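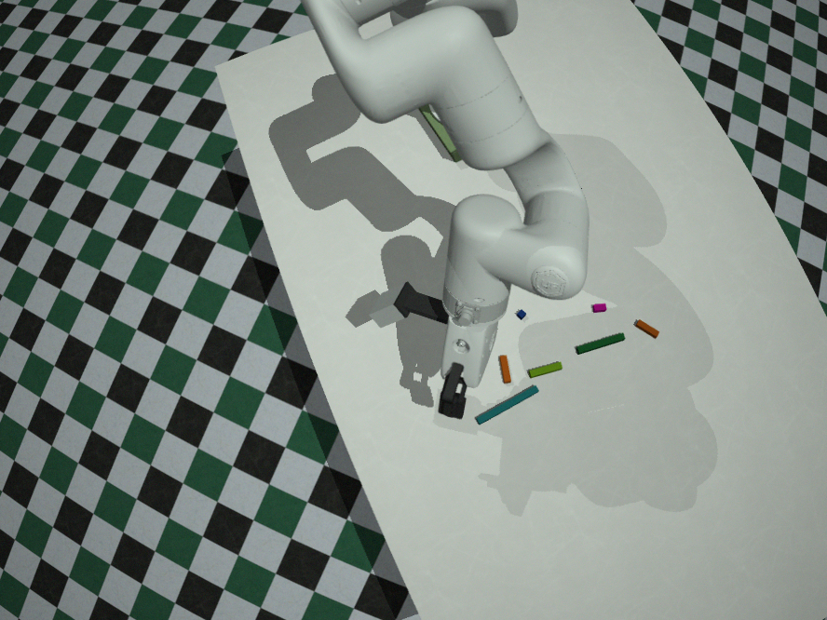

# Planning Software Should Publish Its Refusals

*Cherry Mae Tagle, Neslow*

Most reports on manipulation planners give one number: the share of trials completed. It is this author's position that the number is of little use without a record of the plans the software declined to run, and that every simulation study should release such a record with its code.

The Busgate planner was run on 1000 simulated tabletop layouts of small colored blocks. It declined to move in 84 of them. The first draft of our report dropped those layouts as invalid. On review, 3 had no reachable grasp at all. The others were refused on account of a collision margin that had been set too wide in a configuration file. A reader of the draft would have learned nothing of this.

A bar lying close to its neighbor is an ordinary case, and the planner must either find room for both fingers or report why it cannot. The reason should be stored in words a technician can read, beside the pose estimate and the version of the scene file.
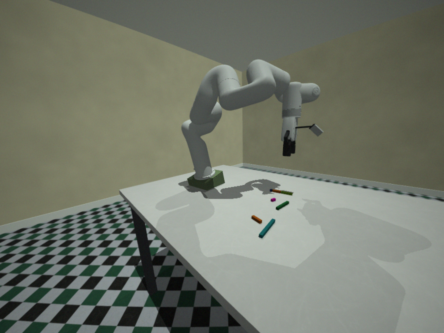 Does keeping such a record slow the planner down? The cost is small, for the planner has already computed the reason by the time it stops, and writing one line to disk takes little further effort.

The Givix tools now keep this log by default. Other groups may prefer a different format, and Bautista has proposed one with fewer fields. Either would serve, provided the file is released in full.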